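About Tudden House Sitting

Most pet sitting websites will tell you that your dog will have the time of his life while you're gone. We doubt it. Your dog would like you to stay home. What a decent sitter can do is keep him fed, walked and reasonably calm until you get back, and that's the job we do.

Usha Varma started Tudden after coming home from a week away to a cat who had plainly been visited every other day and a bill that said otherwise. She figured there had to be a better way to run things than a logo and a promise. Nimal Marikar joined her the next February. There are six sitters now, and every one of them has been to Usha's house and been ignored by her cat.

We sleep over. We don't do 20-minute drop-ins, and we're not convinced by companies that call those "care." One sitter stays for the whole trip, so your animals aren't meeting a stranger every evening. We take up to 2 households per sitter in a month, and yes, that means we turn people down around the holidays.

We don't have a star rating on this page. Anyone can get stars. Ask us for phone numbers of past clients instead — they'll tell you what went wrong as well as what went right.

About "certified" sitters: we looked into several of those courses and weren't impressed. Lejla Stan spent years as a kennel hand at Joditz, and we'd put that ahead of any certificate. New sitters go along with her on two stays before they take one alone.

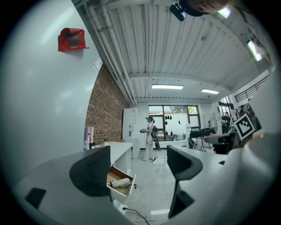
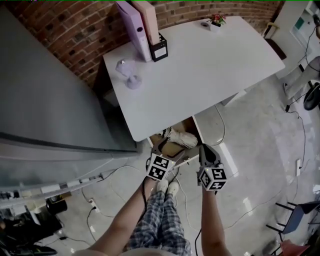

Our rates are on the rates page, all of them, including the extra for giving shots. If you're not sure you need us, ask a neighbor first. A good neighbor with a key is cheaper, and some pets like it better. If that won't work, write to Shadi Zein, who handles bookings and will want to know where your dog hides during thunderstorms.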